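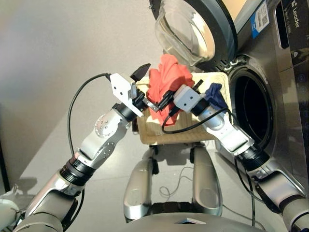

Two robotic arms in front of a front-loading washing machine

Clubs > Model Flying > Notices > Help Wanted

Test builders wanted for the Voloma sailplane kit

Reading time: 1 min

Trositz is looking for builders to put together a pre-production Voloma, a balsa and ply slope glider with a bolt-on wing. We have 50 kits cut and want them built by people outside the shop before the manual goes to print.

You should have finished at least two built-up models and be comfortable covering an open-structure wing. You also need a flat building board and a slope within driving distance. Club membership is fine but not required.

What you get: the kit, the hardware bag and a printed draft of the manual. You supply glue, covering, radio gear and four micro servos. The model is yours to keep.

What we ask: build it to the draft, write notes in the margins as you go, and weigh the bare airframe before covering. Kits ship in April. We would like the marked-up manual back within 100 days, along with a short flight report. Please don't change the wing mount or the tail angle on this one.

To apply, send a few lines about your last two builds to Ornella Bassi, Trositz, PO Box 243. Questions about the plans go to Benedetta Costa at the same address.

Print this page | E-mail this page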